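Tips for a two-armed table clearer

Lay out the simulated room before you cut any brackets. Ours has a dining table, five yellow chairs and a kitchen counter beyond. Keep the chairs in; the arms must work round them. 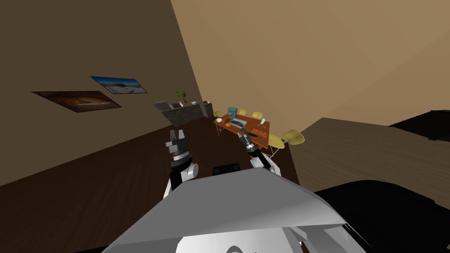
Setting the grippers

Start with the gripper open and lower it slowly. Save each run under its own name. Run 400 was fine on my machine and 401 clipped a chair, with one setting changed.

Check both arms, even if only one is reaching for the table. 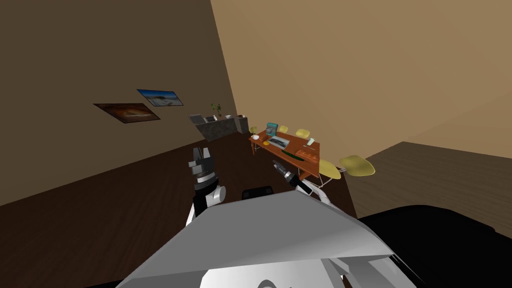
Grernbridge, June

The shared workshop now has the Vusa mounts on the back shelf. Sign them out with Aniela Pawlak.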